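Mostden: progress report for March

Hi all, and thanks for the second payment, which landed just in time to keep the music going (more on that below).

The short version: the first 4 missions of Mostden play from start to finish, menus included. You can take off from the Jatine, fly the convoy escort, lose your wingman in the ice rings and limp home to get yelled at. There are 48 ship parts in the hangar now, and yes, you can still build a fighter with six engines and no guns. I like it too much to take it out!

The bad news is the Fuchs campaign. I told you in January that the smugglers' side would be playable by now, and it isn't. Their missions depend on the cargo scanner, and the scanner depends on the new save system, which I rewrote twice. The old saves forgot who you owed money to, and in a game where half the story is debt that's a pretty big hole. The rewrite works, but it cost me most of a month.

Things that went better than planned: the bug list. We closed 246 bugs in this stretch, a lot of them the same collision problem wearing different hats. Capital ships no longer drift through the Dremitz station while the docking officer calmly wishes you a good flight. Joystick support is in for both flight modes, and the cockpit radio finally ducks under the dialogue.

Money is on track. I moved a little from voice recording over to music — the recording can wait until the Fuchs script stops changing, and the composer couldn't.

Next up are the scanner, the 2 opening smuggler missions, and a proper difficulty setting. I'd like to get a build to you before the summer showcase, even if the asteroid textures are still ugly.

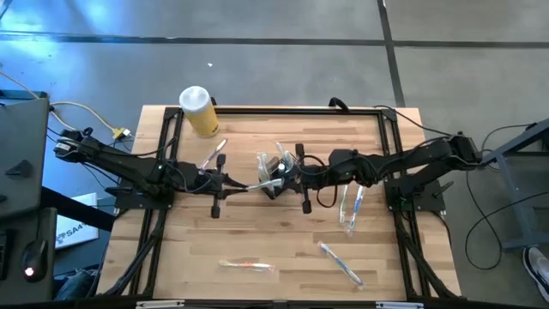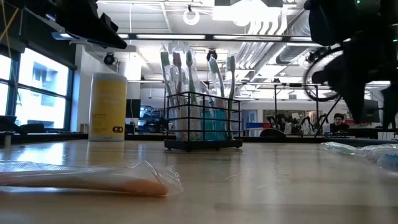 Reply from the fund: Thanks, this is clear and we're fine with the shift to music. Please send a new date for the Fuchs missions with your next report, and keep the difficulty setting in the showcase build even if something else has to slip. Two of our testers couldn't get past the ice rings.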